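Slide 4. Why we wrote the rules down

Good morning again. I will speak slowly, and please stop me if a word is not clear.

When Judite Louro and I started at Preder, each operator had his own way of recording. In September we checked 1,018 recordings made with hand-held grippers, and we kept 817 of them. The others were not bad work. They were simply made without a common rule, so we could not compare them.

(Pause. Ask who has written a recording procedure before.)

Slide 5. Before the first recording

The first rule concerns the markers. Both must be visible to the head camera at the start, with the printed faces clean. If a marker is covered by a sleeve, the operator begins again. We do not repair it later in software – we tried this at Prevberg and lost a lot of time.

The second rule concerns the hands. Hold both grippers in front of the body, and look at them for 3 seconds before moving.

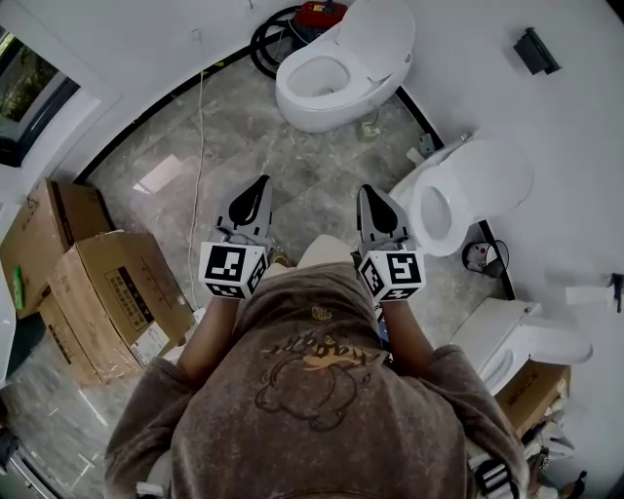
Start position in a bathroom, both grippers in view, marker cubes visible.

Let people look at this one. Point to the two cubes first, then to the bare forearms. Our rule says sleeves stay behind the wrist. Then point to the floor: cable, hose, cardboard boxes. In the Tindall version of the checklist the operator must note such objects, and must know where each cable is before he takes a step. A person who looks down at his grippers does not look at his feet.

Slide 6. During the recording

One task, one recording. No session is longer than 45 minutes. Glória Neves asked for this limit after the Erkthorpe visit, and I agree with her – tired arms make short, nervous movements.

If something falls, say it aloud and stop. Do not hide the mistake by continuing.

Slide 7. What is still open

We have no good rule for mirrors and for shiny tiles. Judite prefers to cover them, I prefer to leave the room as people use it. I would like to hear how you do it in your laboratories.

(If there is time, show the one-page checklist. If not, go to questions.)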